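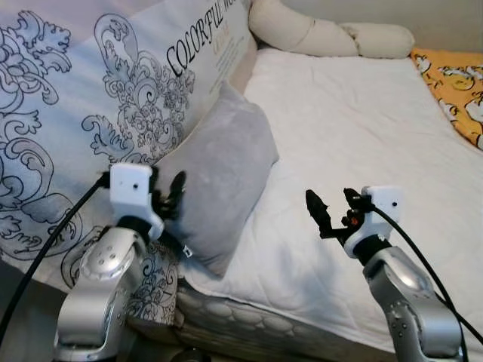 3.2 Visual acuity and refraction

Distance acuity was measured in each eye separately, right eye first, with habitual correction in place. Refraction followed after a break of 30 minutes - no drops were used at this visit. Three readings were taken per eye and the median was kept. Readings more than 0.50 D apart were repeated by a second examiner (Bodnár or Hirose).

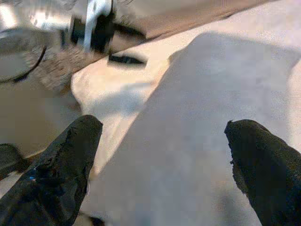

Figure 5. Two black gripper fingers and a pale, slightly rumpled cloth.

Seven participants returned in October for retesting under the same protocol.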